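The Play Shop Gets Its Paper Bags

19 December 2020

It has been a quiet sort of month and I have been meaning to write this post since the first week of it, but then there were cards to do, and the boxes to get to the post office, and the oven decided it would only heat on one side (a story for another time, and a long one). So today I made a pot of coffee and told myself I would sit down and stay down until I had written up the play shop, as several of you have been kind enough to ask how it's coming along.

For anyone new, the play shop is the pretend grocery store I am putting together for my granddaughters. They named it Mevlow before there was a single thing in it to sell. I asked where the name came from and was told it was just what the store was called, so Mevlow it is. There is going to be a sign, and I have promised it will be green.

What the shop is made of

My first idea was to build a real wooden stall with an awning and little turned posts. My second idea, after looking at the price of lumber and the state of my knees, was to use what we had. What we had was a good white table and some plain gray panels that Helge Lundgren from down the road was clearing out of his workshop. Helge is a very patient man and he stood and talked with me about panels for most of a morning.

I wanted to cover them with wallpaper right away. I had even picked it out, a pattern with lemons. But I put it off a day and then another day, and somewhere in there I got fond of the gray. It's a soft, matte gray that goes a little pinkish in one light and a little blue-green in another, and it makes anything colorful you put near it look twice as cheerful. The lemon paper has gone into the drawer with all my other good intentions.
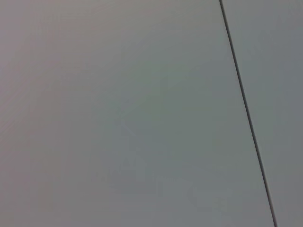
The plain gray, with its one thin dark line.

I did fret over that line for a while. My mother would have had it covered with trim before supper! She couldn't bear a gap, and she went through life with a roll of tape in her apron pocket. I am more like my father, who would say that two pieces of anything have to meet somewhere. I looked at it with my coffee, and I looked at it again in the evening, and it has stayed just the way it is. The girls will tape their drawings up anyway, and I expect to see very little gray by the end of January.

The produce department

Now for the stock, which was the part I was looking forward to. I have bought toy food before and some of it is awful, hard shiny stuff that sounds like a dropped tray every time it hits the floor. This time I wanted fruit that looked like it had sat in somebody's kitchen. I got mine from a little shop called Hegarty that a friend put me on to, and it came wrapped in so much tissue paper that I have enough to last me until next Christmas.

My favorite of the whole lot is a bright orange-red one. It has a slightly wrinkled skin and a short brown stem on top, and I love it, and I couldn't tell you what it is. I say tangerine. My daughter says tomato, and she says it with a lot of confidence for a person who has never once grown a tomato. I sent the question to my sister, who wrote back "persimmon?" and was no help at all. For now it will be sold as whatever the customer came in for.

I think that is how the girls would handle it anyway. The last time we played store, with cans out of my pantry, I asked for soup and was sold chickpeas, and when I pointed this out I was told that the soup was resting. You don't argue with a shopkeeper like that.

About the bags

The paper bags were a bit of a saga. I wanted the plain tan kind, with nothing printed on them, the kind you used to get at a farm stand with the top rolled down. The first ones I ordered were far too big and you could have lost a child in one. The next ones had somebody's logo across the front. Finally I found the right kind on a bottom shelf while I was looking for candles, and I carried them to the register feeling like I'd struck oil.

They are thin, and I should be honest with you about that if you're thinking of doing the same. A bag like this will stand up on the table all right, but it leans, and the bottom creases and spreads, and before you have done much shopping it has gone as soft as an old dollar bill. I've decided I like them that way. A bag that has been folded and opened over and over starts to look as if it has been to the store and back, and a pretend bag ought to have a bit of a past.

If you want something sturdier, a small cloth bag would do, though you'd miss the rustle. The rustle is half the fun as far as I'm concerned. I can remember the exact sound of my grandmother's groceries coming in the back door, and there was always something in there wrapped up for us, usually licorice, which I hated and ate every time.

My one piece of advice is to open the bag all the way and push the corners out from the inside before anything goes in. I have tried teaching this to the girls, who would much prefer to drop things in from a great height. We may need more bags.

The orange-red fruit did get its turn, tangerine or tomato or whatever it may be, held right at the mouth of a bag on the white table:
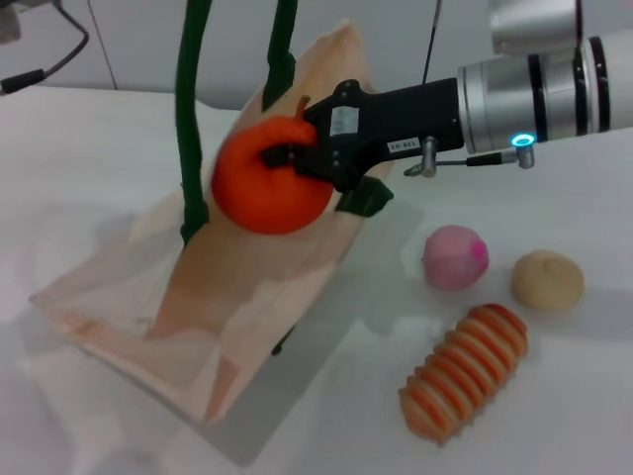 Still to do

The sign, first of all. I've got the green paint and two brushes, and I'm only waiting on the letters, which I am told must be done by the owners of the store and not by me. Then I need price tags. I asked what a piece of fruit costs at Mevlow and the answer was 43, with no word on whether that was cents or dollars, so I will be bringing my whole purse.

I would also love to find a little old-fashioned scale, the kind with a pan, and if any of you have one sitting in a basement please write to me before you give it away. Helge thinks he may have seen one at a barn sale, but he also thought he'd seen a piano there, and that was a dresser.

Next time I'll tell you about the oven, if it has been fixed by then. The cookies are coming out very dark on the left.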